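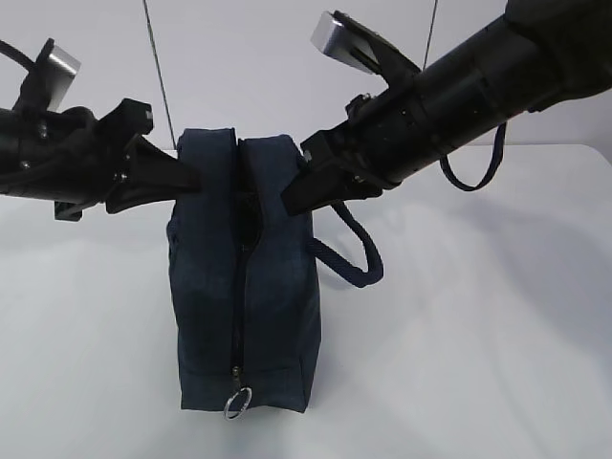 Photo: Delphine Achterberg

Larnell Pladholm Wash Bag, Navy

A zip-up wash bag in dark navy fabric with a slightly mottled, denim-like look. The shape is a plain rectangle, so it stands upright on a shelf or counter and packs flat against the side of a suitcase.

The sides are padded and the inside is black. The zipper runs along the top seam and carries on down the end of the bag, which lets the two halves open wide at the top. A small metal pull hangs from a silver split ring — large enough to catch with one finger. On the side there is a looped rope handle in matching navy, for carrying or for hanging on a door hook.

Details
Color: dark navy, black inside
Closure: single zipper, metal pull on split ring
Handle: navy rope loop
Care: spot clean with a damp cloth, air dry open. Do not tumble dry.

Price: $18
Returns: 14 days, unused, with tags

Also sold in the Ridgeway size, with a longer body for full-size bottles. The Ridgeway has the same zipper and handle but no padding.

Orders ship from our Stutport warehouse. For orders of 100 or more, write to the trade desk before checkout — stock of the navy is limited until the next delivery in March.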